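방은 왜 다시 어질러질까요?
정리와 먼지에 대한 어린이 설명글

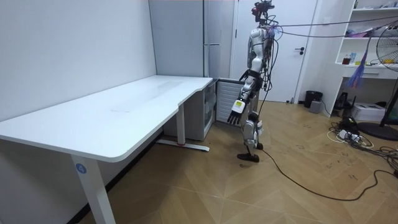
여러분, 방을 깨끗이 치운 다음에 며칠이 지나면 어떻게 되나요? 책상 위에는 다시 연필이 굴러다니고, 선반에는 먼지가 앉습니다. 저도 어릴 때 이것이 아주 이상하다고 생각했습니다. 어제 분명히 닦았는데 오늘 또 닦아야 합니다. 오늘은 작은 방을 하나 생각하면서 이 문제를 같이 알아보겠습니다. 책상이 있고, 선반이 있고, 냉장고도 하나 있는 방입니다.

저는 한국어를 어른이 되어서 배웠습니다. 그때 '정리'와 '청소'가 같은 말인 줄 알았습니다. 그런데 두 말은 조금 다릅니다. 정리는 물건을 자기 자리에 놓는 일입니다. 청소는 먼지와 때를 없애는 일입니다. 장난감을 상자에 넣으면 정리이고, 그 상자의 뚜껑을 걸레로 닦으면 청소입니다. 이 글에서는 두 가지를 모두 이야기합니다.

먼지는 어디에서 올까요?

먼지는 한 가지 물건이 아닙니다. 여러 가지 아주 작은 조각이 모인 것입니다. 옷과 이불에서 떨어진 실 조각이 있습니다. 우리 몸에서 떨어진 피부 조각도 있습니다. 신발에 붙어서 들어온 흙이 있고, 봄에는 창문으로 꽃가루가 들어옵니다. 3월에 창문을 오래 열어 두면 창틀에 뿌연 가루가 쌓이는 날도 있습니다. 종이를 찢거나 지우개를 쓸 때에도 작은 부스러기가 생깁니다.

이 조각들은 매우 가볍습니다. 그래서 바로 바닥에 떨어지지 않고 공기 속을 천천히 떠다닙니다. 햇빛이 창문으로 비스듬히 들어올 때 반짝이는 작은 점을 본 적이 있지요? 그것이 먼지입니다. 햇빛이 없을 때에도 먼지는 거기에 있습니다. 다만 우리 눈에 잘 안 보입니다.

사람이 걸어가거나 문을 열면 공기가 움직이고, 먼지도 다시 날아오릅니다. 밤에 모두가 자면 공기가 조용해집니다. 그러면 먼지는 책상, 선반, 냉장고 위에 천천히 내려앉습니다. 키가 큰 냉장고의 윗면은 어린이 눈에 보이지 않아서 자주 잊어버리는 곳입니다. 하지만 그곳은 높아서 위험하니까 꼭 어른에게 부탁하세요.

먼지떨이는 어떻게 먼지를 잡을까요?

선반을 청소할 때 먼지떨이를 쓰는 집이 많습니다. 먼지떨이에는 부드러운 털이 많이 달려 있습니다. 털이 많으면 먼지가 붙을 수 있는 자리도 많아집니다. 손바닥 하나로 콩을 줍는 것보다 여러 손가락으로 줍는 것이 쉬운 것과 비슷합니다.

먼지떨이 중에는 정전기를 이용하는 것도 있습니다. 정전기는 머리카락에 풍선을 문지를 때 생기는 힘입니다. 풍선을 천천히 들면 머리카락이 따라 올라오지요. 어떤 먼지떨이의 털에도 그런 힘이 생겨서, 가벼운 먼지가 털 쪽으로 끌려옵니다.

먼지떨이를 세게 흔들면 안 됩니다. 세게 흔들면 먼지가 붙지 않고 공기 속으로 도망갑니다. 그리고 조금 후에 다시 내려옵니다. 천천히, 쓰다듬는 것처럼 움직이는 것이 좋습니다. 다 쓴 먼지떨이는 창밖이나 쓰레기통 안에서 살살 털고, 걸어 두면 털이 눌리지 않습니다.

위에서 아래로

청소에는 순서가 있습니다. 먼저 선반을 닦고, 그다음 책상을 닦고, 마지막에 바닥을 닦습니다. 만약 바닥을 먼저 닦으면 어떻게 될까요? 선반의 먼지가 깨끗한 바닥에 떨어져서 바닥을 두 번 닦아야 합니다.

집에서 쉬운 실험을 할 수 있습니다. 낮은 책상 위에 휴지를 아주 작게 찢어서 놓으세요. 그리고 손으로 천천히 부채질을 해 보세요. 휴지 조각은 대부분 어디로 갑니까? 아래로 갑니다. 먼지도 시간이 지나면 이렇게 됩니다. 실험이 끝나면 휴지 조각을 다 주워야 합니다. 이것도 청소 연습입니다.

나무 바닥의 물고기 뼈

나무 바닥을 볼 때 조각들이 비스듬히 만나서 브이(V) 자 모양을 만드는 것이 있습니다. 이 무늬를 '헤링본'이라고 부릅니다. 영어로 헤링은 청어이고 본은 뼈입니다. 그러니까 '청어 뼈'라는 뜻입니다. 생선을 먹고 남은 뼈를 생각하면 정말 닮았습니다. 저는 이 말을 처음 들었을 때 바닥에서 생선 냄새가 날까 봐 걱정했습니다.

나무 바닥은 물을 많이 싫어합니다. 나무는 물을 마시면 부풀고, 마르면 다시 줄어듭니다. 이 일이 여러 번 생기면 바닥이 휘거나 틈이 벌어집니다. 그래서 걸레를 꼭 짜서 닦아야 합니다. 짜는 힘이 부족하면 어른과 함께 걸레의 양쪽을 잡고 반대로 돌려 보세요. 바닥과 벽이 만나는 곳에는 보통 긴 띠가 있습니다. 이것을 '걸레받이'라고 합니다. 이름이 재미있지요? 걸레가 벽에 닿아서 벽이 더러워지는 것을 막아 줍니다. 걸레받이 위에도 먼지가 얇게 쌓이니까 손가락으로 한번 만져 보세요.

ㄱ자 책상의 구석

책상 중에는 ㄱ자 모양으로 꺾인 것이 있습니다. 이런 책상은 방의 구석을 잘 쓸 수 있습니다. 의자에 앉아서 몸만 돌리면 한쪽에서는 그림을 그리고, 다른 쪽에서는 책을 읽을 수 있습니다.

그런데 꺾인 구석은 손이 잘 닿지 않아서 물건이 모이기 쉽습니다. 마른 풀, 지난달 시험지, 뚜껑이 없는 사인펜 같은 것이 그곳에서 오래 삽니다. 일주일에 하루는 구석의 물건을 모두 앞으로 꺼내세요. 쓸 것은 자리에 돌려놓고, 못 쓰는 것은 버립니다. 책상 아래도 한번 보세요. 책상 다리 옆에는 먼지가 둥글게 뭉쳐 있을 때가 많습니다. 머리를 들 때는 조심하세요. 저는 여러 번 부딪쳤습니다.

물건에도 주소가 있어요

편지는 주소가 있어서 집을 찾아옵니다. 물건도 주소가 있으면 집으로 돌아갈 수 있습니다. '가위는 첫째 서랍', '색종이는 선반 가운데 칸'처럼 정해 보세요. 글씨를 써서 붙여도 좋고, 숫자 스티커를 써도 됩니다. 아직 글을 못 읽는 동생이 있으면 그림이 더 좋습니다.

반투명한 서랍은 속이 조금 비쳐서 무엇이 들었는지 짐작할 수 있습니다. 속이 안 보이는 상자는 깔끔하지만, 이름표가 없으면 계속 열어 보아야 합니다. 자주 쓰는 물건은 내 가슴 높이에 두고, 무거운 물건은 아래 칸에 두세요. 높은 곳의 무거운 물건은 떨어지면 아주 위험합니다. 병에 담긴 세제나 약은 어린이가 옮기지 말고 어른에게 말해야 합니다.

그러면 왜 다시 어질러질까요?

이제 처음 질문에 대답할 수 있습니다. 우리가 방에서 살기 때문입니다. 우리는 옷을 입고, 종이를 자르고, 문을 열고, 놀이를 합니다. 그때마다 먼지가 조금 생기고 물건이 조금 움직입니다. 한 번에 움직인 것은 작지만, 날마다 모이면 많아집니다.

그래서 한 달에 한 번 아주 힘들게 치우는 것보다, 저녁마다 2분을 쓰는 것이 편합니다. 2분 동안 할 일은 많지 않습니다. 책상 위 물건을 주소로 돌려보내고, 바닥에 떨어진 것을 줍고, 쓰레기를 버리면 됩니다.

낱말 풀이

정전기: 물건을 서로 문지를 때 생겨서 한곳에 머물러 있는 전기
헤링본: 조각을 비스듬히 맞추어 만든 청어 뼈 모양의 무늬
걸레받이: 벽의 맨 아래, 바닥과 만나는 곳에 붙인 긴 띠
반투명: 빛은 지나가지만 속이 뚜렷하게 보이지는 않는 것

집에서 해 보기

검은색 종이 한 장을 선반 위에 올려놓고 종이 가운데에 동전을 놓으세요. 일주일 동안 만지지 않습니다. 그다음에 동전을 조심해서 들어 보세요. 동전이 있던 자리와 그 옆자리의 색이 어떻게 다른지 공책에 그려 봅시다. 선반 위와 침대 옆에 한 장씩 놓고 비교하면 더 재미있습니다.

글쓴 날: 2019년 6월 12일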